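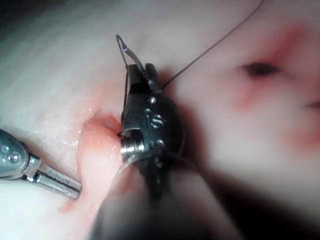
Dental Health > Crowns, Bridges & Implants

Temporary crown came off twice, do I really need to go back in?

Hi all, I had a back molar prepped in June at the Stefanou office near me and the permanent crown is still at the lab. The temporary popped off while I was eating toast, they glued it back on, and now it's off again (caramel this time, my own fault). The tooth doesn't hurt unless I drink something cold. My next visit is 2 weeks out and it's a long drive from Udov. Can I just leave it off until then? I already owe them $303 and I'd love to skip another bill.
Rodrigo Prieto

Please don't leave it off that long! I did exactly that with mine and the teeth on either side shifted just enough that the real crown wouldn't seat, so they had to take a new impression and I waited all over again. Call them and ask what a re-cement costs. Mine was free, it was part of the crown fee, and I was in the chair for maybe ten minutes. Until you get in, the drugstore sells temporary dental cement in a little tube. Rinse the crown out, try it on dry first so you know which way it faces, and take it out at night if it feels loose. No superglue, please. And chew on the other side!
Aliki Tsoukalas

same thing happened to me, lost mine in a sandwich. call the office
wornach202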